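Judberg Stacking Frame 1816 for Washer and Dryer

Item no. 1408. In stock at the Momcombe depot.

The Judberg 1816 is a two-part steel frame for placing a tumble dryer on top of a front-loading washing machine in a utility room. It takes full-size units with flat tops. The frame is supplied with four rubber pads, two retaining brackets, one webbing strap and a bag of screws. No drilling into either appliance is needed.

Before ordering, measure the depth of both cabinets from the back panel to the front edge, leaving out the door. The upper unit must not be deeper than the lower one. Pressed ridges and ovals on the back panels do not affect the fit, as the brackets grip the side edges only. Leave at least 40 mm between the back panels and the wall for hoses and cables.

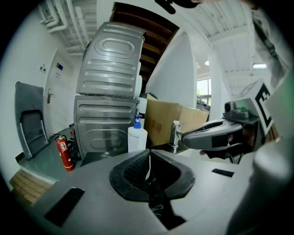
Kai-wen Liao asks whether the 40 mm still applies when the drain hose leaves at the side, and reports that a Rarnitz dryer went onto the frame without trimming the pads. The clearance does still apply. The power cable and the inlet hose need it even where the drain is routed elsewhere.

Fitting

Fit the frame with the stack pulled forward so that both back panels can be reached. Level the lower unit first, then lock its feet. Place the pads at the corners, set the frame down and check it with a spirit level in both directions. Lifting the upper unit is a job for two people. Tighten the brackets by hand, pass the strap through the rear slots and finish with the supplied key.

Where the stack is to stand under a staircase, measure the headroom at the lowest tread above the upper unit, then again at the front edge. 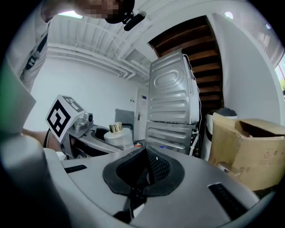

Hoses should run down one side of the stack in a single line and be clipped at the joint between the units. Use the Lebrun clip set (item no. 1956, sold separately) for this. Do not pass hoses through the strap slots.

Finish: grey powder coat
Fixings: included
Spare pads: sold in sets of four
Page last revised: Aug 11, 2026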